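List: workplace-automation
Subject: Re: Re: Arm in the kitchen, what happens to the prep jobs?
From: Eusebio Cuadros
Date: November 16, 2018

> We are a contract caterer, two kitchens, and the owners have started
> talking about putting an arm on plating and dish sorting. I read your
> short note last month saying Ultmont had one. Before I go into the
> meeting I would like to hear from the staff side. Did anybody lose
> hours? Who looks after the thing? Did they ask the crew before it
> came in or after? And does it do the job? I don't need sales talk,
> we have had plenty of that.
>
> Skornumby kitchen steward

Answering in the order you asked. I'm the shift lead at the Ultmont site, so I see the schedules but not the contract. Where I don't know I'll say so.

Hours first. Nobody was let go. Two part-time posts were open when the project started and they were not filled, and they are still not filled. If you ask management, no jobs were lost. If you ask the people on the evening shift, they are two short and have been since spring. Both are correct. I would get the number of posts written down before the start date, including the vacant ones, so that you have something to compare with later.

The hours that remain have moved around. Setting tables and sorting used to be what you did in the last part of a shift when your feet hurt. A lot of it was light work and people used it to catch their breath. Now that time goes to the hot line or to receiving. Three of our older workers told me separately that the shift is harder than it was, even though on paper they carry less. The planners did not have this on their list at all.

Who looks after it. The supplier is Kirero and they do the real service. Day to day it is us. We have 3 people trained as what they call cell attendants. They restart it, clear things it has dropped, wipe it down, put objects back where it can reach them and fill in the log. At first this was done for the same pay. We raised it and there is now a small supplement for the shifts when you are the named attendant. It took us from spring to the end of summer to get that. Ask for it in advance.

The log is worth a word. In the first full quarter we entered 1,701 runs, and 474 of them needed a person to step in. Some of those were a few seconds, a cup turned the right way and press continue. Others meant stopping for the rest of the hour. The log has one column for both, which makes it hard to say what the attendant's time adds up to. We have asked for a second column with minutes. If your owners are buying on the basis of a success rate, ask what they count as success and who is standing next to it when it succeeds.

Were we asked. After. There was a meeting of the whole crew once the floor plan was already drawn. The Sandoval site did it the other way, they had two cooks and a dishwasher in the planning group from the beginning, and their layout is better for it. At ours the walking route to the sink got longer and had to be changed back. Small matter, but you make that walk all day.

Does it do the job. Partly. With plates and bowls of different sizes it is slower than a person, and I don't expect that to change soon. It handles one thing at a time. A dishwasher with a year behind them picks up four bowls without looking. It is steady, though, and it doesn't mind doing the same tray over and over, and for the repetitive sets the crew are glad to be rid of it. Opinion is split and has stayed split. The younger ones mostly like having the attendant shifts, partly for the supplement and partly because they learn something.
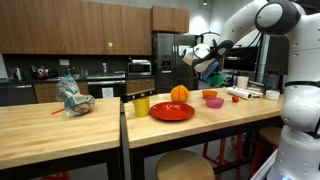
Safety rules took longer than anything else to settle. Kirero's manual said one thing and our own house rules said another about who may reach onto the table while it is powered. We ended up with a single page: attendant only, arm stopped first, no exceptions for the lunch rush. Supervisors have to follow it too, which they did not love. Get this agreed before the first day of running. We ran 8 weeks without it and people made up their own habits.

One more item, on monitoring. The system keeps its own record of stops and restarts with times. You can work out from it who was on shift and how fast they responded. We have a written undertaking that it will not be used for appraisals. It comes up for renewal in December and I can tell you then whether they signed again.

I can send you the one-page rule sheet and the wording on the supplement. Write to me off list, the archive strips attachments.

Eusebio Cuadros
Shift lead, Ultmont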